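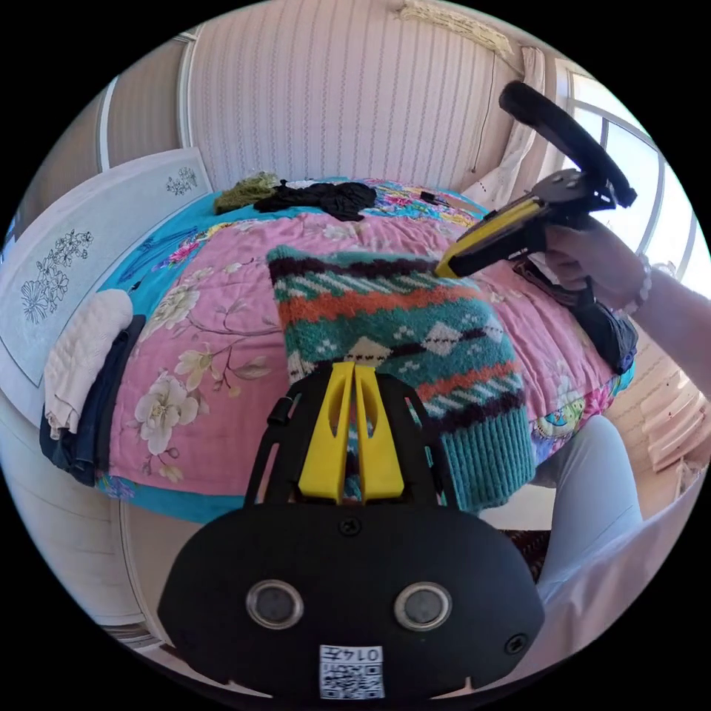 Folding a chunky patterned sweater on the bed

Search this site Search Go

I love sweater season, and I love it even more when the sweaters come off the shelf looking as good as they did when I put them away. The bed is my favorite place to fold. It's wide, it's soft, it's at a decent height if you stand close, and you can spread a big knit right out on the quilt with both sleeves going wherever they like. A banded sweater like the teal, cream and orange one is a joy for this, because the pattern gives you lines to fold along!

You don't need any gear. If you want a folding board, fine, I had the Kavmont one for a couple of winters and it was great for T-shirts, but thick knits just slid around on it. Hands are better.

Before you start

Pull the quilt fairly flat. It doesn't have to be hotel-smooth, but a ridge under the sweater will turn into a crease in the fold. Move anything you aren't folding to the far side of the bed, up by the headboard, and keep one long edge for finished stacks. I always stack on the left, so I'm never reaching over my own work (if you're left-handed you may like it the other way).

Check the sweater over while it's still loose. Look at the cuffs, the underarms and the neckband. If you find a snag, ease the loop through to the inside with a blunt needle or a crochet hook. Please don't snip it. And make sure everything is fully dry before it goes in a drawer – thick wool can feel dry on the outside and still be damp along the seams.

The basic fold

1. Lay the sweater face down with the neck away from you. Hold it by the shoulders and let it drop onto the bed, then smooth from the middle out to the sides with flat palms. Pat it, don't pull it. Knits stretch if you tug, and they stay stretched.

2. Line up the bands. This is the fun bit. On a sweater with zigzags and diamonds running across it, look at the side seams and nudge the front and back until the stripes meet. On a plain sweater you have to guess where straight is, but a patterned one tells you.

3. Bring the right side in toward the middle, so the edge lands just past the center of the neck. The sleeve will be sticking out over the other side, and that's fine.

4. Fold the sleeve back down so it runs along the edge you just made, with the cuff pointing at the hem. If the sleeve is long and the ribbing hangs past the bottom, turn the cuff up once. Keep ribbing flat. A twisted cuff makes a lump you'll feel all the way up the stack.

5. Do the same with the left side. You should now have a long rectangle, the same width top to bottom. If it's narrower at the neck, open that side out and try again – it takes seconds.

6. Fold the hem up to the middle, then fold once more to meet the neck. Two folds are enough for a chunky knit. A third makes a ball that wants to spring open.

7. Flip it over so the pattern is on top and give it one gentle press with both hands. Done!

For really bulky sweaters

Skip the second fold in step 6 and store it long, on a deep shelf. I do this with anything thicker than my thumb. My old Culell cardigan has been kept that way for years and the shoulders still sit beautifully.

Building the stack

Heavy things go on the bottom. Jeans make a perfect base, and a folded knit on top of dark denim sits nice and steady on the edge of the bed while you work. Wash new denim before you stack a pale sweater right on it, though, or slip a sheet of tissue in between. Dye can rub off, and cream wool shows everything.

I stop at 5 pieces per stack. Taller than that and the whole thing leans over when you carry it, and the poor sweater at the bottom gets squashed. Turn every other sweater around so the neck ends alternate. The thick parts then spread out evenly and the stack stays level.

What about the crumpled stuff?

There's always a garment or two that got tossed down in a heap. Leave those until last. Give each one a good shake, lay it flat, and decide then if it needs a wash, a steam or just a fold. Doing the big sweater first puts you in a good mood, and the little things go fast after that.

Putting them away

Drawers or shelves, never hangers. A heavy knit on a hanger grows long in the body and gets those funny little points at the shoulders. If you have to hang one for a night, fold it in half lengthwise and drape it over the bar of the hanger.

For the months you won't wear them, a breathable cotton bag is the thing. I use the Mavromatis ones with the drawstring, but an old pillowcase works every bit as well. Put in cedar if you like the smell. I get mine out in February for an airing, lay everything over the bed for an afternoon with the window open, and refold along slightly different lines so the creases never get a chance to set.

A quick word on scarves and hats

Scarves get rolled, starting from the plain end so the fringe is on the outside. Hats go flat, one inside another. Tuck them along the sides of the drawer where the sweaters leave a gap.

Next time: ribbed turtlenecks, which need a slightly different start because of the collar.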